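Search this site Search papers, authors, keywords Go

31 July 2026
Dwynwen Probert, A-yeong Seok, Han-gyeol Myung, Si-eun Yang

3. Gathering the folding examples

3.1 Why we went to people's beds

Our first plan for Gavari was to gather everything at a lab table. I had a nice table, a good overhead lamp and a drawer full of clean T-shirts, and for most of a winter I folded those shirts with a pair of hand-held grippers until I could do it half asleep. The policy we trained on that data was great at my table. Then Han-gyeol put a patterned tablecloth under the shirt and it started reaching for the flowers (I still have the plot, it's ugly).

So in May we packed the grippers into bags and started going to homes. Most people we asked don't fold on a table anyway. They fold on the bed, sitting on it or kneeling next to it, with whatever else lives on the bed pushed over to one side. I wanted Gavari to learn from that and I didn't want to clean it up first. The one rule we set ourselves at the door was that we'd move something only if the person asked us to, or if a cable was going to trip somebody.

The collection is called Fumia. It holds 3450 demonstrations, all of them two-handed, and every one of them involves cloth of some kind. We kept 100 of those aside for testing and I never looked at them while we were tuning anything. I'll get to how we picked that set in 3.5.
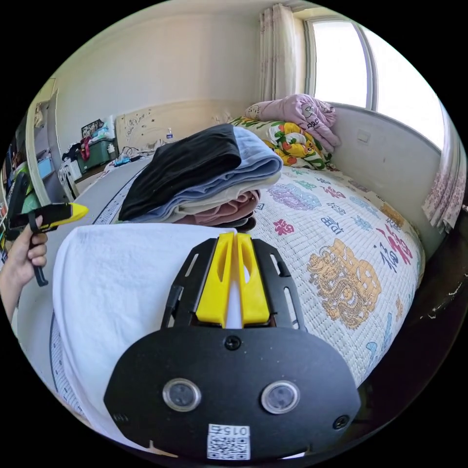 Each demonstrator works with two Min grippers, one per hand. A Min is a trigger handle with two yellow fingers at the front and its own camera, and it records the view, the hand's path through space and how far the fingers are open. There's no robot in the house at all. The left and right recordings are lined up afterward by their clocks, and we check that the clocks agree at the start of every session by having the demonstrator tap the two sets of fingers together. A-yeong came up with the tap. Before that we were clapping at the cameras like a film crew, and with a gripper in each hand you can't clap very well!

Every gripper carries a printed code so that a recording can be matched to the hardware it came from. I thought this was overkill until one unit came back with a slightly bent finger mount and we had to find every clip it had touched. It took Si-eun one evening. Without the codes I think we'd still be looking.

3.2 What we asked people to do

We used five task families: fold a shirt, fold a towel, spread a large cloth flat, gather a cloth up, and move a folded thing onto a pile without wrecking it. The last one sounds like filler and it was the hardest to get good data for. People are so good at it that they do it in one quick swing, and the camera on the moving hand sees mostly blur.

Instructions were short. I read them out loud, the same words every time, and then I stopped talking. An early version had a little drawing of "the right way" to fold a shirt, and we dropped it after the first week of pilots. Everyone copied the drawing, badly, and then apologized to me about it. Once it was gone we got sleeves-in, sleeves-under, thirds, halves, and one lovely method that involved rolling the whole thing and unrolling it again. All of those are in Fumia and all of them count as a fold.

What we did ask for:

- Start with both grippers off the cloth and end the same way.
- If you drop it, pick it up and keep going. Don't restart.
- Keep your other fingers off the cloth. Grippers only.
- Take as long as you like.

The second item matters more than I expected when I wrote it. Recoveries turned out to be the examples I'd least want to give back. A shirt that slips out of one gripper halfway through a fold leaves the cloth in a shape that no one would ever set up on purpose, and the person sorts it out in a couple of moves without thinking. In the lab I'd been throwing those runs away. I feel a bit silly about that now.

3.3 Large cloth

Sheets and other big pieces were the part I worried about going in, and they're where the two-camera setup earns its keep. 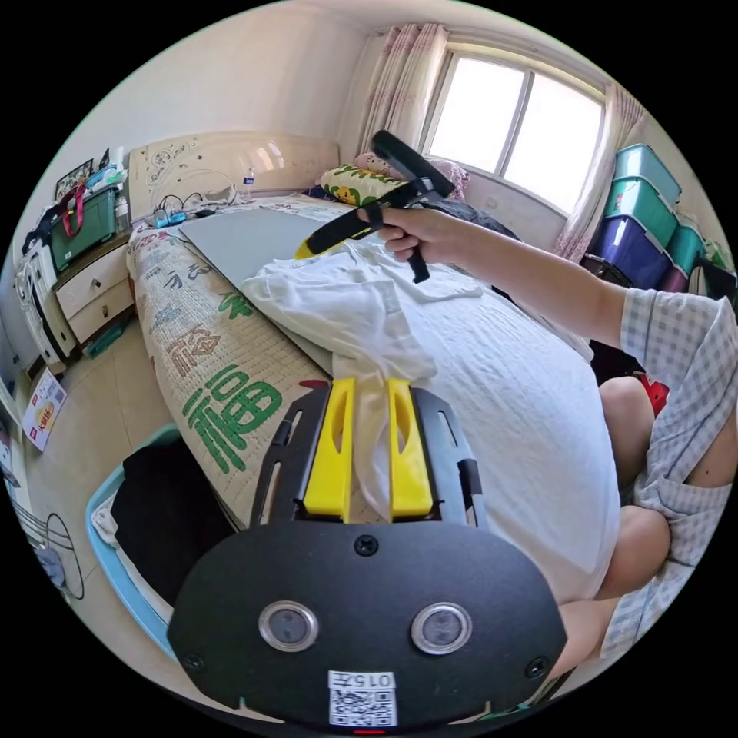
Big cloth hides things, and it hides them from one hand at a time. A demonstrator who has pinched a fold and lifted it may have a wall of fabric standing between that camera and the far corner, and then the only useful view comes from the other side. What helps is that each gripper often catches the other one at work. With a fold of white cloth held between one set of yellow fingers and the second gripper reaching in from the right, tip pointed down at the same cloth, we get the held part and the free hand's approach in a single view. Gavari takes both streams at once, and in our tests it leaned hard on whichever one could see the partner hand. Amrit Gagnon, who was kind enough to read a draft of this section, asked whether we'd forced that with the loss. We hadn't – there's no term for it anywhere.

The downside is that the other hand brings an arm along with it, plus a shirt sleeve and sometimes a knee. A robot doesn't have knees. We tried masking people out of the views and filling in the hole, and the fill kept inventing extra cloth, so we stopped. The released version leaves everything in. When we move Gavari to the arms we paint random arm-shaped patches over the lab views during the last part of training, and that closes most of the gap. I'd call it a hack that works, and I'd be happy to see someone do better.

3.4 The board

Beds are soft. You press down with a gripper and the mattress goes down with it, the cloth goes too, and the fingers close on a mouthful of bedding along with the shirt hem. For towels that's fine. For thin cotton it was a real pain, and our pilots are full of people pulling the sheet up with the sleeve.

Si-eun fixed it by bringing a flat gray board that sits right on the bed. It gives the fingers something firmer to slide along and it doesn't take the bedroom out of the picture, so we keep all the quilts and pillows and piles that I wanted in the first place. We used it for shirts in most sessions. With spreading and gathering tasks it was up to the demonstrator, and plenty of them just let the cloth go over the top of it.

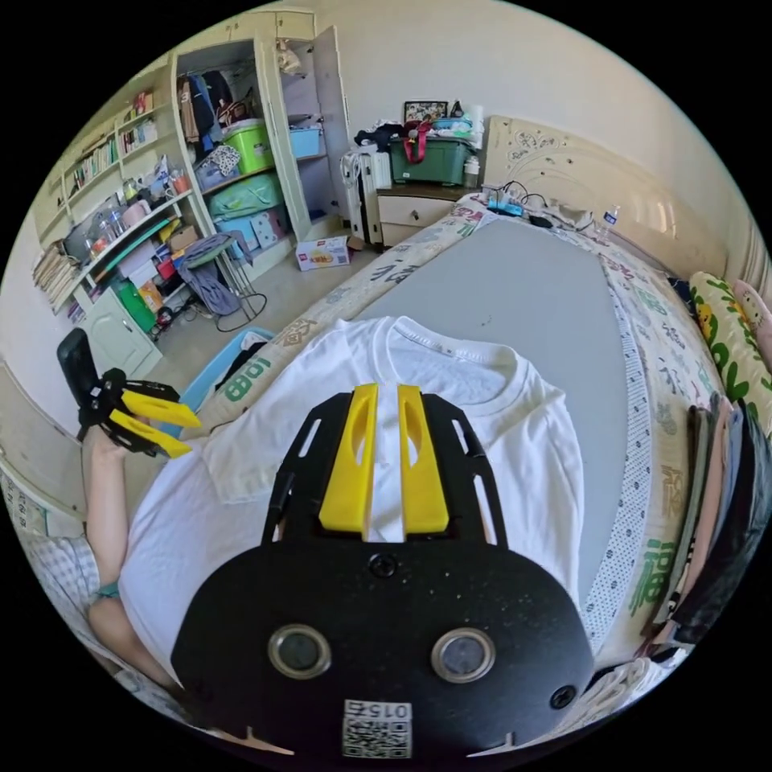 Figure 3. A folded white T-shirt on the gray board, with the second gripper raised at the left.

I did worry that we'd built a crutch, with Gavari learning "gray rectangle means fold here" the way it once learned to love my tabletop. So for the shirt family we collected a matched set with and without the board, same person, same shirt, same bed. Training on the board clips alone gave us a policy that got visibly lost on bare bedding: it would approach well, close too high and come away with nothing. Mixing in the bare clips fixed that, and it didn't need many of them. If you're planning something like this, I'd say bring the board and then leave it in the bag for part of every visit.

One small practical note, which I mention because it cost us a session. Put the board down before the clock tap. Demonstrators who tapped first and then had to help set up the board tended to rest a gripper face-down on the mattress while they did it, and the tracking really didn't enjoy that.

3.5 Sessions, breaks and the held-out set

A visit ran in blocks, with a rest after each block. Holding a trigger closed is tiring in a sneaky way. It doesn't feel like much, and then your pinches start to go soft and you don't notice. Han-gyeol plotted finger closure over the course of the pilot sessions and you can see it sag toward the end of every long one. After that we capped a block at five demonstrations, and people got to put the grippers down, shake out their hands and complain to me about the triggers.
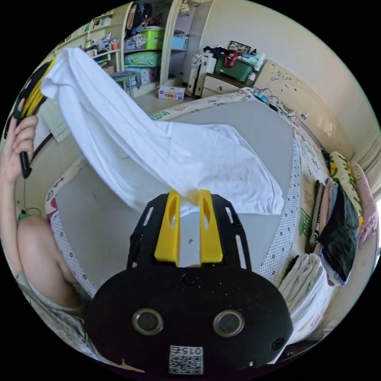

Between blocks we swapped the task but kept the spot. I liked this a lot as a way of working. The person settles in, the room stays as it is, and the same corner of a headboard or the same heap of pillows turns up behind a towel, then a shirt, then something big. Gavari can't use the background to guess the task, which it was very keen to do in the lab data, where every task had its own table.

The held-out set follows from that. If I'd drawn 100 clips at random, nearly all of them would've come from a bed the policy already knew, and our numbers would look wonderful and mean very little. We held out whole visits. Every clip in the test set comes from a home that gave nothing to training, and A-yeong chose those homes before any of us had trained a thing on the new data. She kept the list to herself until the results in Section 5 were done, in spite of my best efforts over lunch.

3.6 What we threw out

Less than I'd feared. A clip was dropped if either camera stopped recording, if the clock tap was missing, or if the demonstrator told us to drop it for any reason at all, and we didn't ask what the reason was. Messy folds stayed. Slow ones stayed too. We also went through the clips with each household before anything left the Mokomdale server, so that people could see what their own rooms looked like from down at gripper height and take out whatever they didn't want shared.

The labels are light: task family, garment type, board or no board, and a yes or no from the demonstrator on whether they'd put the result away in a drawer as it was. I'm fond of that last one. It disagrees with our own scoring quite a bit, mostly on towels, where people are far pickier than I am, and Section 4.2 looks at what happens when Gavari is trained to match their answer and ignore mine.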